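Tags: food, moving abroad, small kitchens, thread

1/ I moved to Malport in January, and since then I have been learning to cook in a place with no stove. Many people asked me how I eat. I will try to write it down in order, and please forgive my English where it is stiff.

2/ My room is on Stevens Street, on the second floor. The lease says no hot plates and no open flame. A kettle is allowed. When I signed, I thought I would eat bread for a year.

3/ The first week I did eat bread. Also apples, and a kind of soft cheese that I bought by mistake, thinking it was butter. It is not bad with pepper.

4/ Then a woman in line at the Skirketti market saw me reading the back of a sausage package for a very long time. She told me the word I was looking for was "fully cooked." If the package says this, you only need to warm it. If it does not say this, put it back, a kettle is not enough.

5/ I wish my language course had taught me "fully cooked" before it taught me "umbrella stand."

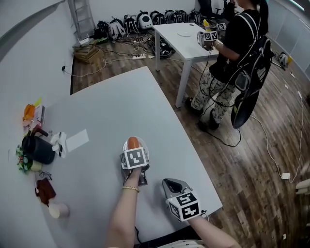 Sausage in a cup, kettle on the left.

6/ My method for a fully cooked sausage: boil the water, pour it into a deep ceramic mug, put the sausage in, cover with a saucer. After some minutes pour the water away and do it again with new water. The second water makes the difference. With one water the middle stays cold, and a cold middle is a sad thing at 7 in the evening.

7/ Couscous is even easier. Same amount of couscous and boiling water, a little salt, cover, wait, stir with a fork. I add oil and lemon. In my home country we would steam it properly and my aunts would not accept this version, so I do not send them pictures.

8/ Rice noodles, the thin ones: yes. The wide ones: no, they stick together and stay hard in the center. I tried on a Monday when I was very hungry and I ate them anyway.

9/ Eggs I gave up. I read many pages that explain how to do eggs in a kettle or with kettle water. The results were not the same two times, and the landlord's kettle is not mine to ruin.
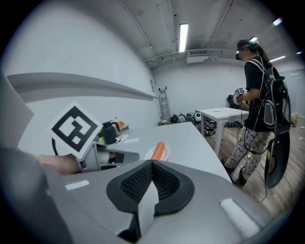
10/ Vegetables were the hard part. Frozen peas and frozen corn work well if you pour the boiling water over them in a strainer. Carrots I grate raw. Spinach becomes soft at once. Potatoes I have stopped thinking about, except the instant ones, which are better than I expected if you put in mustard.

11/ About money, because two people wrote to me about it. I bought 2 things for this way of cooking: a mug with a lid, and a small strainer with a long handle. The strainer is from the Joltuson shop near the bus station. They have a basket of kitchen things by the door and you must look under the cake molds.

12/ A small question for people who grew up here. When a package says "heat thoroughly," how do you say "thoroughly" out loud? I have heard it two ways, and at the market I pointed with my finger to avoid it.
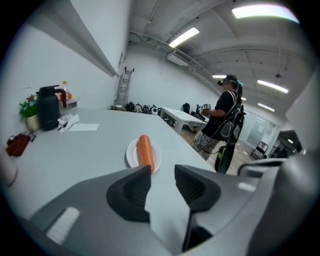
13/ What I miss most is the smell of onions in a pan. With hot water nothing smells like much. I now buy the fried onions in a tub and put them on the couscous, on the peas, on the soup from powder. It helps more than I want to admit.

14/ If you live the same way, tell me what you make. I am looking for a breakfast that is not oats. I have eaten so many oats.

80 likes · 423 views · Contact · © Malport Neighbors Board · Back to top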